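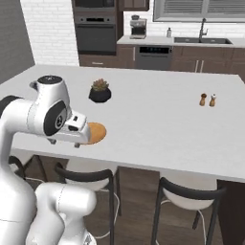
Home Tips Kitchen Workshop Cleaning Contact

Tips for sharing a worktop with a robot arm

I cook for a living at Prirnolmont, in a small kitchen that sends out lunches for 60, and we've had an arm on the island for 7 months now. I love it! It fetches, it passes, it puts things back where they live, and my shoulders have noticed the difference. But working next to one does change your habits, so these are the tips I'd give to any kitchen that is about to get one.

Clear more than you think you need. Before the arm came, every inch of our island had something on it. Now we keep the middle bare and push the bits and bobs to the far side or the ends. The arm plans its moves better with room around it, and I've found I chop faster with the space too.

Give everything a home and stick to it. Salt and pepper go side by side, always with a finger's gap between them so the gripper can get round one without knocking the other. A strip of low-tack tape under the edge of each item helps while people are learning. We took ours up after a while and hardly missed it.

Choose things that are easy to hold. Mills with a narrow waist are brilliant. Wide bowls with slippery sides are a pain, and a round board lying flat is hard to pick up unless there's something thin underneath — a folded cloth does the job, or three of those little felt pads you put on chair legs.

Wipe down in the gaps. Our software (it's called Itero, other kitchens will have something else) lets you put in a 2 minute pause between jobs. I use it for the worktop. Damp cloth first, dry cloth straight after, and press pause at the panel before you put your hands anywhere near.

Mind the grippers. Flour gets into everything. A soft pastry brush kept only for the fingers and joints is the best thing I've bought this year, and it cost less than a sandwich. Never spray cleaner at the arm itself. Put it on the cloth.

Park the stools. People will sit down for a chat wherever there's a seat, so agree which side is for sitting and when. Ours is after the lunch rush, with the arm stopped.

Talk about the jobs early. This is the big one, and it isn't really a kitchen tip. When the arm arrived a few of us were worried about our hours, and it sat badly until we had it out properly over a pot of tea. Nobody's hours went, but the work did shift: less carrying and lifting, more tasting, more prep that needs a good eye. Our sister kitchen at Henare wrote down who would be trained on what before theirs was even plugged in, and I wish we'd done the same.

Let everyone have a go. Give the newest person the controls in the first week. They pick it up quickest, and then they show the rest of us — I learned how to save a route from someone who'd only just found the tea towels.

Keep a scrap of paper by the kettle for the things it gets wrong. We read ours out at the end of the month and most are fixed by moving something a hand's width to the left.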